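Squeeze bottle

A squeeze bottle is a soft-walled container, usually made of plastic, that gives out its contents through a narrow opening when the sides are pressed by hand.
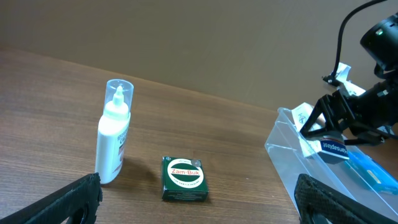
Why do many squeeze bottles have a pointed nozzle?
A narrow tip gives a thin stream or single drops, so the user can put a liquid exactly where it is wanted and stop as soon as the hand relaxes.

Design

The body is most often made of polyethylene, which bends under light pressure and goes back to its shape afterwards. As it recovers, air is drawn in through the opening to replace the liquid that has left. Thick contents such as lotions and sauces need a wider hole than thin ones.

The closure has two jobs: to direct the flow and to keep the bottle shut. Some nozzles are moulded in one piece with a screw collar, while others are pushed into the neck as a separate plug. A cap placed over the nozzle keeps off dust and stops the tip being knocked. Clear caps are common on bottles for glue, hair products and liquid medicines, where the tip can be checked for dried residue without opening anything.

Sizes

Household bottles run from small droppers to kitchen bottles of 600 ml. The 205 ml size was sold for some years under the Galico name, with either a fixed nozzle or a twist-open one. Bottles sold empty for refilling tend to have plain walls – printed ones are normally made for a single product.

Squeeze bottles and ointment boxes

In the home, squeeze bottles are often kept alongside balms and ointments, which are too stiff to pass through a nozzle. These are sold in flat tins, jars or tubes, often inside a small printed carton. Zam-Buk is one such balm, and its green packaging carries the name in an oval.

Storage guides differ on how the two should be kept. The Stornow household handbook puts them on one shelf, with bottles upright at the back and small boxes laid flat in front. The Todari guide keeps liquids apart, in a tray with sides 4 cm high, so that a leak does not reach the cartons.

Cleaning and reuse

A bottle that is to be refilled is rinsed with warm water, which is squeezed out through the nozzle several times. Dried material in the tip can be loosened by soaking. Bottles that have held medicines or cleaning fluids should not be reused for food.

See also
Beneš closure
Dropper bottle
Ointment tin
Wash bottle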